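Living with the Cavadari method: a review after 200 boxes

I've been meaning to write this up since the autumn, and Laiba Ghauri has now asked me twice whether it's any good, so I've finally sat down and done it. The short answer is yes, mostly, with one big moan about flaps.

For anyone who hasn't come across it, Cavadari is a way of teaching an arm to fold and handle cardboard from demonstrations. You do the job yourself a good few times, it learns from the wrist camera and the finger positions, and then it has a go. The write-up comes from Osaze Aliyu's group and the code is free to download. What sets it apart from the other things we've tried (Morkoner, mainly, which I reviewed on here last March and was fairly rude about) is that it doesn't need a model of the box. It looks for edges. Find a cut edge, get a finger either side of it, close, and then worry about what the rest of the sheet is doing.

I liked that idea the moment I read it, as it's how I fold boxes myself. I never think about the whole box, I just grab whichever bit is sticking up!

What you get

The download has the training code, a ready-trained starting point they call Wuto, and a set of 254 demonstrations. The demonstrations are the best part. Someone has gone to real trouble to include the scrappy ones, with bad starts and second attempts, and I think that's why it copes when a sheet isn't quite where it ought to be. Setting up took me an afternoon, most of it spent on the camera calibration page, which is badly written and has step 3 before step 2.

You will need a fairly decent graphics card. We ran ours overnight and I came in to a finished model and a very warm room.

How it does on edges

This is where it shines. Give it a sheet standing upright with the raw edge facing the camera and it seems to love all that wavy brown fluting. I suppose it's a strong pattern to lock on to, especially with green board and a pale wall behind. Our fingers are the soft lattice sort, so they forgive a certain amount of sloppiness, but even so I was impressed with how squarely it takes hold. 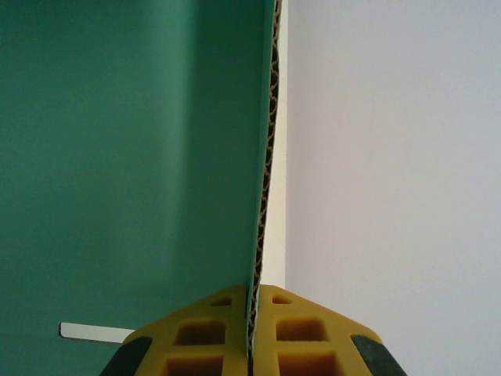

How it does on flaps

Ah, well. I ran 200 trials on green boxes, half of them a plain edge grasp and half the full job of getting hold of a flap and folding it over. I won't go through my whole spreadsheet, but 114 of the 200 went through without me stepping in, and nearly all the trouble was in the folding half. If you only want something that picks up a sheet by its edge, you'd come away thinking it was marvellous.

The difficulty with flaps is that there are too many edges. Once a box is partly open you've got cut edges running off in different directions, two of them nearly parallel with a dark little gap in between, and the method has to choose. It's drawn to the longest one. Sometimes that's the right one and sometimes it's the side of a tall panel that you'd much prefer it left alone. 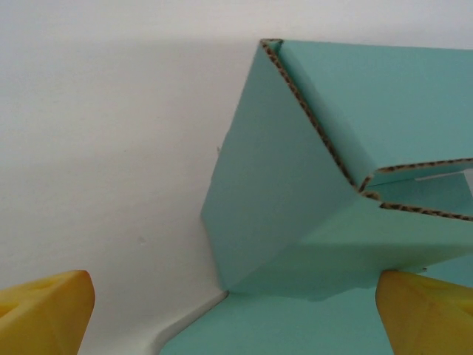 I tried the obvious fixes. Adding more of my own demonstrations from low down and close in helped a bit, and moving the lamp so the shadows fell differently helped more than I expected (the write-up does have a line about lighting, tucked away in the appendix, and it deserves to be on the front page). Turning on the setting that makes it pause before closing made everything slower and I couldn't see any gain, so I turned it off again.

I did email Osaze Aliyu about the choosing problem and had a kind reply the same day. He said they'd seen it too and that the next version will remember which edge it went for last time, which sounds sensible to me. At the moment it has no memory at all, so if it picks the wrong edge and misses, it'll cheerfully go and pick the wrong edge again – I watched it do this over and over before I gave in and moved the box.

Grumbles

The log files are enormous and there's no option to trim them. The error messages are in the style of "something failed", with no hint as to what. And the paper's main results table lumps edges and flaps together into a single score, which I think is a bit cheeky given how differently they behave. I'd have liked them split out.

Would I recommend it?

For sheet handling, yes, and I've already told Laiba to put it on her arm for the panel work. For folding I'd hang on for the next version, unless you've got time to record plenty of your own demonstrations and don't mind fiddling with lamps. It's still miles ahead of Morkoner, which I've now taken off the machine altogether to make room for those log files.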